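Section 4. First Fill and Rinse, Lundamby countertop water filter

Read the whole section before you open the tap. Have a bowl and a dry towel handy.

What you need: filter body, Bamar cartridge (in the foil bag), hose, faucet adapter, two rubber washers. Spare washers in the small bag, don't toss it.

1. Unscrew the aerator from your faucet. Hand tight usually. If stuck, pliers over a rag.

2. Washer into adapter, flat side up. Screw adapter on. Stop when snug.

CAUTION: Do not use on pull-out spray faucets. Hose will pop off.

3. Open foil bag. Take both caps off the cartridge. Both. Most "no water" calls are a cap left on.

4. Drop cartridge in, arrow pointing up. Quarter turn till it clicks.
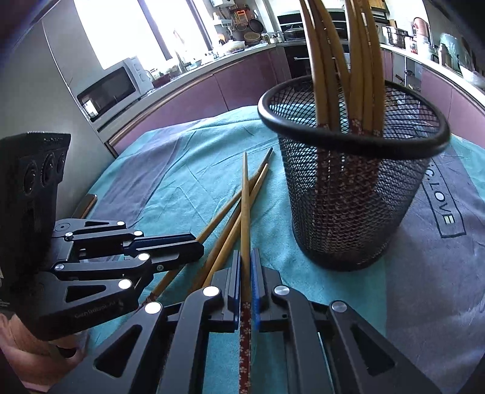 5. Push hose onto the barb, all the way to the collar. Slide the clip down over it.

6. Cold water only. Open tap slowly, lever on adapter set to FILTER. Body takes 30 seconds to fill. Some spitting and gurgling, normal.

7. Check for drips at the adapter and at the base. Drip at adapter = washer in crooked, go back to step 2. Drip at base = turn the lid a bit more.

NOTE: First water runs gray. Carbon dust, harmless. Let it run 7 minutes, then shut off, wait, run agian until clear. Fine for houseplants, don't drink it.

8. Set the reminder dial to the current month. Cartridge is good for 300 gallons.
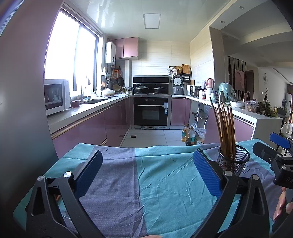 CAUTION: Never run water over 79 degrees F through the filter. Hot water ruins the cartridge and voids the warranty. Flip lever to TAP before doing dishes.

Away more than a week? Flip to FILTER and run it 30 seconds before drinking. Longer than a month, new cartridge.

Replacements: Bamar or Gauthier cartridges fit. The older Jernorier ones do not, the collar is to wide and the lid wont close. Don't force it.

Cleaning the body: see Section 5.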